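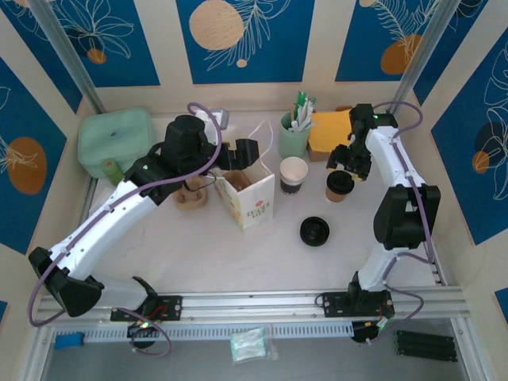
What does Jendach do?

We pack lunches and small food orders into paper bags, and we supply the bags, boxes and cup holders to cafés and offices that would like to do the packing themselves.

It sounds a very small thing to build a company on, and when we began we thought so too. The first Jendach bags were packed on a kitchen table in a rented flat above a shoe repairer's, with the radio on and the window open, and the whole business could be put away in a cupboard before supper. We had one customer, a sandwich shop called Chow at the bottom of the hill, whose owners were very good at sandwiches and very tired of hearing that the soup had gone over in the bag on the way to somebody's desk. They asked if we could do anything about it. We said we would have a go, and we have been having a go ever since.

What we learned from Chow's soup is still the heart of how we pack. Heavy things go in first and flat, so a lunch box always goes to the bottom of the bag, lid up. Drinks never go in loose. They sit in a holder, and the holder should be snug enough that you can tilt it a little without your heart jumping. Napkins and cutlery go down the side, where they stop everything else from sliding, and anything that bruises goes on the very top. The handles are lifted last, and if the bag leans when you pick it up, you take everything out and start again. We have all had to start again on a busy morning with a van waiting outside, and it is still quicker than packing a second lunch for someone whose first one arrived upside down.

We are fond of the paper bag. It stands open by itself on the table while you fill it, it folds away to nothing, and people keep it afterwards and use it for all sorts (one of our customers grows seed potatoes in hers, which pleased us enormously). Most of ours have string handles. We did try a flat paper handle for a while and some of you liked it, but it was hard on the fingers over a long walk, and we went back to string.

These days we work from a unit on the Grakden estate, just past the tyre place, with a good deal more table than we used to have. There are 8 of us in the regular team, and in December, when every office in town seems to want its party food on the same afternoon, a few friends and grown-up children come in to help. We start early, at 6 in summer and winter alike, and the kettle goes on before the lights do. Lunch orders leave by late morning. The afternoons are for sending out supplies, answering your emails and trying out new things on the packing table.

That trying out takes more of our time than you might expect. When a new lunch box or cup holder comes to us, we pack with it for 2 weeks before we offer it to anyone. It gets carried up stairs and left on the back seat of a car. A lot of perfectly handsome boxes have failed because the lid was awkward or the corners caught on the side of the bag. The ones that come through end up in our Jirketti range, named after a village where we once had a very long and happy picnic. There are soft boxes and hard ones, in sizes for a child, for an ordinary appetite and for the sort of person who likes a pudding as well.

If you would like us to pack for you, we can take orders from a single meeting's worth of lunches up to 100 bags in a morning. For anything larger, please ring us first so we can have a proper chat about timings and parking. Bags and holders on their own are sold in bundles of 50, and we are always glad to send out a sample or two if you want to see how your own boxes fit before you commit.

We also run a packing morning each April for cafés that are just starting out. It is free and rather noisy, and you will go home with a bag you packed yourself. Bring whatever you find most difficult to send out in one piece. Last year it was a trifle, and it very nearly beat us.

Visitors are welcome in the afternoons. Please use the side door, as the front one sticks, and mind the step.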